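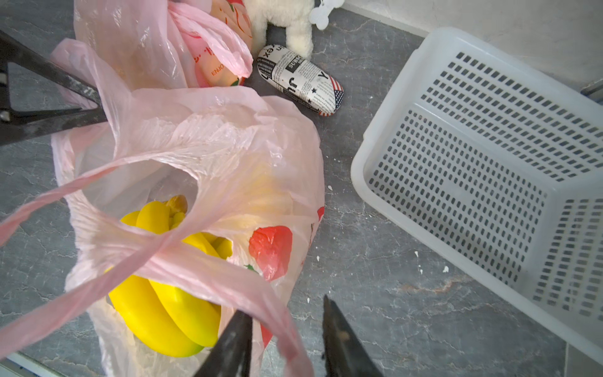

腕部相机视角：手爪停在粉色塑料袋提手上方，袋口里露出香蕉。

2023年3月，双臂工位，Alow 复现记录

先把结论写在前面，免得过几天自己也记成别的样子：Alow 在塑料袋上的结果我没有复现出来，但也没有证明它是错的。目前能说的只有“报告里那个数字不能直接拿来用”。组里如果有人要在汇报里引用，请先看完下面关于计分的那一段。

背景简单记一下。Alow 的主张是，双臂整理任务里，策略可以自己决定当下该信哪一路相机：抓之前靠固定相机，接近以后靠腕部相机，中间有一个学出来的权重做切换，不用人写规则。Vollwood 那边的技术报告说，在软袋类物体上成功率95%，比两路图像直接拼起来高出一大截。我对“自己决定”这四个字一向不太信。权重在变，不等于它在做选择，也可能只是跟着时间走：轨迹到了后半段，权重自然就滑到腕部那边去了，换什么物体都一样。

所以这次主要想弄清楚两件事。一是成功率怎么算出来的，二是权重到底跟着画面走还是跟着时间走。

计分先说。报告写的是50次评测，成功率95%。五十次里的百分之九十五不是整数，我读第一遍没注意，第二遍才停下来。唯一说得通的解释是有半分。去翻附录，果然有一句“部分完成计半分”，什么叫部分完成却没有写。提手夹住了但没提起来算不算？提起来了东西从袋口滑出去算不算？放进筐里但袋子还挂在手指上算不算？这几种情况在塑料袋上都很常见，随便怎么归，数字都能上下动不少。

我们自己用的是 Ó Súilleabháin 检查表，那张表没有半分，只有做完和没做完，没做完的必须写卡在哪一步。麻烦是麻烦，填的时候手都酸，但至少事后有得查。建议以后凡是软袋任务都用这张表，不要再用口头说的“基本成功”。

标注用的是 Jaltoretti，老毛病还在：拖时间轴的时候两路腕部视频会错开，要先暂停再拖才对得上。去年十二月就报过，到现在没改。这次标接触时刻，我都是停下来手动对的，所以比平时慢。如果谁发现我标的接触点和自己看的差一两帧，先检查是不是播放时直接拖了。 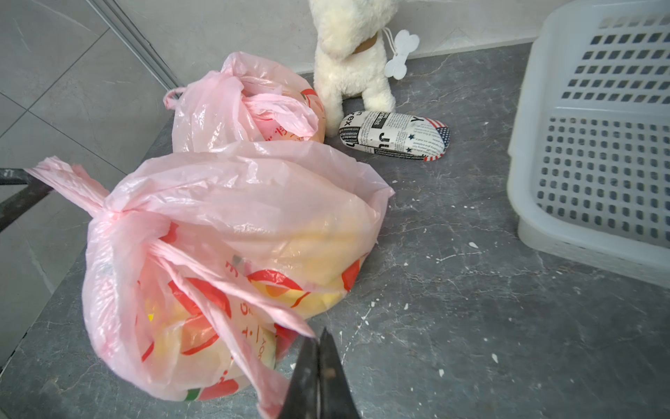 训练数据一共299条示教，任务内容是把袋子里的东西挪到白色的筐里，袋子的初始位置每条都动过。动得够不够是另一回事。我抽着看了一遍，袋子的位置确实在变，但提手的朝向变得很少，大部分都朝左。原因也不难猜，示教的人摆袋子有习惯，顺手一放就是那个方向。这样训出来的策略，碰到提手朝左的袋子做得好，我一点都不惊讶；拿它来说明“策略学会了找提手”，就太快了。

还有一点，薄塑料袋的形状没法复位。硬的东西可以照着贴纸摆回去，袋子不行，捏过一次褶子就不一样了。报告里写“每次评测前恢复初始状态”，我不知道他们怎么恢复的。换新袋子？还是大概捋平？换新袋子的话，新袋子比用过的挺，提手立得起来，难度要低。我们这边规定评测用的袋子必须是用过的，并且在检查表备注栏里写上第几次用。前面有几条忘写了，那几条我已经剔掉，没有补填。

关于权重。我的做法很土：把录好的轨迹拿出来，不动动作，只换图像。第一组把腕部图像整段换成同一帧，看权重后半段是不是照样往腕部滑。如果它在看画面，图像冻住了就应该有反应。第二组把整段时间拉长，在接近之前插一段静止，看切换点是跟着画面推迟，还是到点就切。

第一组的结果不好看。腕部图像冻住以后，权重的曲线几乎没变，还是在老地方拐弯。光看这一组，我会直接写“跟着时间走”。但第二组又不支持这么说：插了静止段以后，切换点推迟了，只是推迟得比插进去的那段短。两组合在一起，比较像是策略从固定相机和关节读数里推断自己进行到哪一步了，然后按步骤切。腕部画面里有什么，对“要不要看腕部”这件事影响很小。

这个解释我也不完全放心。冻住的图像本身就不在训练分布里，网络看到一张一直不变的图会做什么，谁也说不准。换一种遮挡方式，结论可能就松动了。下次应该用别的轨迹里真实的腕部片段来换，别用定格。

跟这个有关的还有一个对照，报告里没有，我觉得是必须补的：把学出来的权重换成一条固定曲线，只跟关节到目标的距离有关，十行代码就写完了。如果这条手写曲线能做到差不多的成绩，那 Alow 的切换模块就没有存在的理由。我写了一版，离线动作误差和原版差不多，线上还没跑够，不下结论。

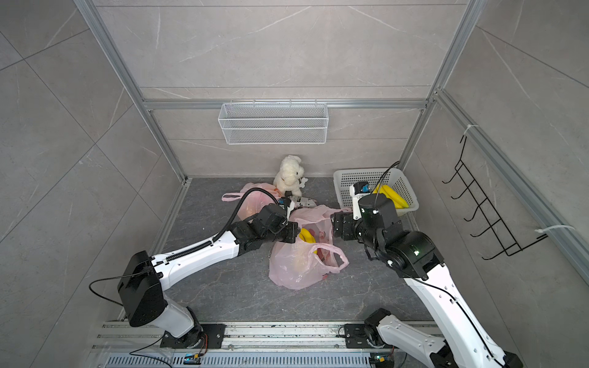 既然固定相机能看到整个工位，为什么不干脆只用固定相机？

手臂伸过去以后，手腕和手爪会挡在相机和物体之间，越到要下手的时候挡得越厉害，提手那么细的一条，从远处本来也看不清楚。只用固定相机的版本能把手爪送到袋子附近，最后那一小段对不准，偏个2厘米就从提手旁边空夹过去了。所以两路都要，争议只在怎么合。

我原来以为这个问题不用写，组会上还是被问到了，记在这里省得再答一遍。

下面是线上跑的时候零碎记的东西，顺序有点乱。

一、策略分不清提手和袋口的褶边。从上往下看，褶边翻起来的时候跟提手很像，它照样夹上去，一提就滑。人看视频也要想一下，所以不全怪它。但是夹错以后它没有任何重来的动作，继续往筐那边走，到了还松手，像什么都夹到了一样。这一条我觉得比成功率重要，报告里一个字没提。

二、双臂之间基本没有配合。理想的做法是一只手撑住袋口，另一只手进去拿。示教里有这种做法，策略执行出来常常是一只手做事，另一只手停在旁边，偶尔动一下也和袋子没什么关系。把停着的那只手锁死再跑，我看不出差别。如果锁死一只手成绩不掉，“双臂”两个字在标题里就该打个问号。正式的锁臂对照还没做，先记着。

三、袋子粘手指。静电加上薄膜，松开以后提手有时候还贴在指尖上，跟着手爪一起走，把别的东西也带歪。示教的时候人会抖一下手腕把它抖掉，有几条示教里抖得很明显。策略学到了抖，但是抖的时机不对，手上没粘东西也抖。这一条反倒让我更倾向于“按步骤走”的解释：它在该抖的步骤抖，和看没看见东西没关系。

四、背景里的东西没怎么动过。玩具、筐、墙上挂的架子，在数据里都待在差不多的地方。我担心策略拿它们当路标。筐挪一个手掌的距离，放的位置就开始偏，挪得再多一点就直接放到筐外面。要测的话很简单，袋子不动，只挪玩具，看手爪的路线变不变。按道理不该变。 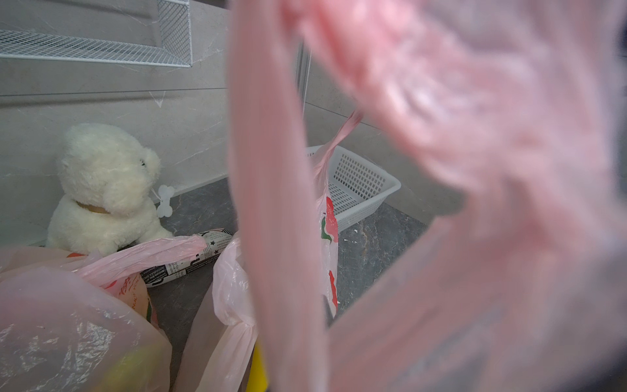 再回到“该信哪一路”这件事，我现在的看法比早上更保守。支持 Alow 的人喜欢说腕部相机近，近就清楚，所以接触阶段就该全信腕部。这个推理在硬物体上也许成立，在塑料袋上不成立。提手可以直直垂在画面正中，袋子贴得太近，右边大半幅全是糊掉的粉色薄膜，能看清的反倒是左边靠墙的毛绒玩具和远一点的空筐，这两样对手头的动作几乎没有帮助。这种时候把权重推到腕部，等于让策略对着一片模糊做决定。要是切换模块真的在看画面，遇到这种输入就该退回固定相机。我把类似的片段挑出来单独看过权重，没有看到退回去的迹象，曲线还是高高地挂在腕部那边。挑片段是我自己挑的，标准是“大半被袋子糊住”，有主观成分，需要另一个人盲挑一遍再对。

顺带一个问题，这些糊掉的帧要不要从训练里去掉？有人提议过滤。我反对，至少现在反对。执行的时候一样会糊，训练里去掉了，执行时就变成没见过的输入，只会更糟。可以给它们打个标记，后面做分组统计用。标记在 Jaltoretti 里用备注字段就行，不要新建类别，新建类别导出时会把旧的挤掉，上次吃过亏。

给 Vollwood 的邮件草稿写好了，问三件事：半分的定义，评测用新袋还是旧袋，五十次里有没有中途人工干预后继续算的。语气尽量平。我不认为他们有意做高数字，软袋任务计分本来就难，半分也不是不能用，写清楚就行。可是如果三件事里有两件答不上来，那个95就只能当作一个印象。

对自己也要同样怀疑一点。没复现出来，有可能是我们的问题：相机的安装角度和他们未必一样，手爪指尖有磨损，表面滑不滑直接影响夹提手；学习率我沿用了我们以前的设置，没有照报告附录调。最后这一条最不应该，下次重训先改掉。在改完重跑之前，任何人问起来都说“未复现，原因未定”，不要说“复现失败”。

线上评测今天占用工位将近两个小时，后面换袋子、重摆占掉的比跑策略还多。以后排时间按这个节奏估，别再按纯执行时间估。

待办：
按报告附录的学习率重训一版，随机种子至少换几个。
手写距离曲线的对照跑满，和原版用同一批旧袋子，交替着跑，不要先跑完一个再跑另一个，袋子会越用越软。
锁臂对照。
只挪玩具不挪袋子的测试，然后反过来只挪筐。
补录一批提手朝右和朝后的示教，摆袋子和做示教不要用同一个人。
糊帧盲挑，挑的人不看权重曲线。
冻结图像的实验换成真实腕部片段重做，做完再改上面那段解释，旧的那段留着别删。

底面上那些白色碎屑擦一下。擦之前先录一小段空跑，万一哪天发现策略连这个都在看，还有得比。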